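Buntstifte und Bleistifte sortieren - wie macht ihr das?
Forum Büro & Basteln > Ordnung am Arbeitsplatz

grafitgrau
Ich habe aus mehreren Schubladen alle Stifte zusammengetragen und will sie endlich vernünftig unterbringen. Bleistifte mit Radierer am Ende, dazu welche in Gelb, Rot, Rosa und Braun. Bisher lege ich sie erst mal nebeneinander auf den Tisch, alle in eine Richtung. 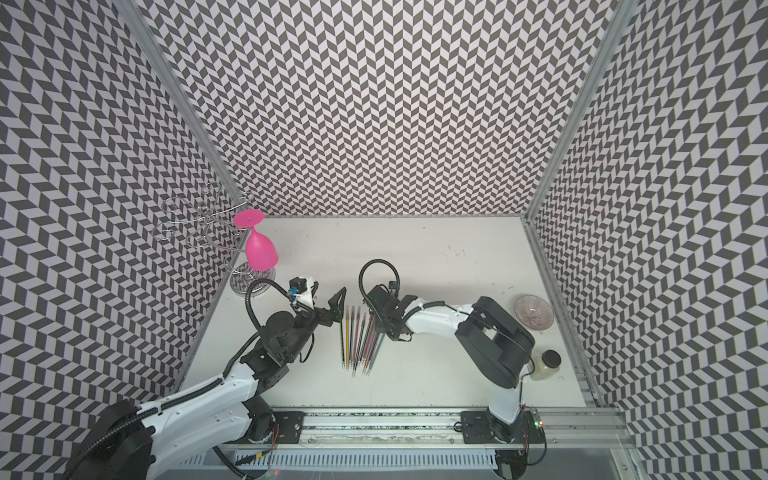
Stifte in Reihe, noch nicht nach Farben

Meine Frage: nach Farbe oder nach Härte? Und liegend oder im Becher? Ich habe hier noch einen Einsatz von Lukell mit 16 Fächern, der passt aber nur knapp in die Schublade.

Werkbank402
Nach Härte. Die Farbe des Lacks sagt nichts darüber aus, was der Stift kann. Bei mir liegen HB und 2B getrennt, der Rest kommt in eine Dose. Becher nehme ich nicht mehr, da landen irgendwann Schrauben drin.

Ama Akolgo
Sehe ich anders. Im Alltag greift man nach Farbe, auf die Prägung schaut doch keiner. In unserer Zeichengruppe in Miltorby haben wir nach Härte sortiert und nach zwei Wochen war alles wieder durcheinander. Seit März sortieren wir nach Lackfarbe und es hält.

Werkbank402
Das liegt dann aber an der Gruppe. Wenn nur einer die Stifte benutzt, bleibt die Härte sortiert.

grafitgrau
Ich benutze sie allein, meine Tochter manchmal auch. Habe noch mal auf derselben hellgrauen Fläche weitergemacht, da ist genug Platz.

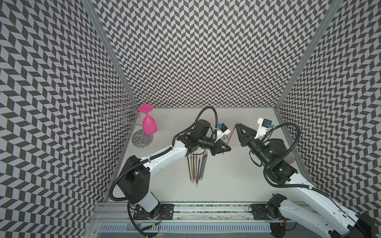
Nachtrag: Liegend oder stehend

grafitgrau
Ich habe mich für liegend entschieden. Es sind jetzt zwei Gruppen: eine kleine mit vier Stiften, leicht schräg, und weiter vorn das größere Bündel mit acht. Der blau-violette Radierer liegt extra.

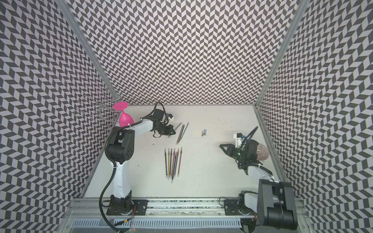 Die kleine Gruppe kommt in die Federtasche, das Bündel in den Einsatz. Spitzer kommen ganz nach hinten, die brauche ich selten. Das Fach von Lukell ist übrigens 13 mm zu hoch, ich nehme jetzt doch das flache von Arkmont.

Ama Akolgo
Das flache hatte ich auch. Geht gut, aber lange neue Stifte liegen schräg drin.

Werkbank402
Dann quer einlegen. Und den Radierer nicht zu den lackierten Stiften, der klebt irgendwann am Lack fest.

grafitgrau
Gut, Radierer kommt in die Dose. Bei der Härte bleibe ich erst mal unentschieden.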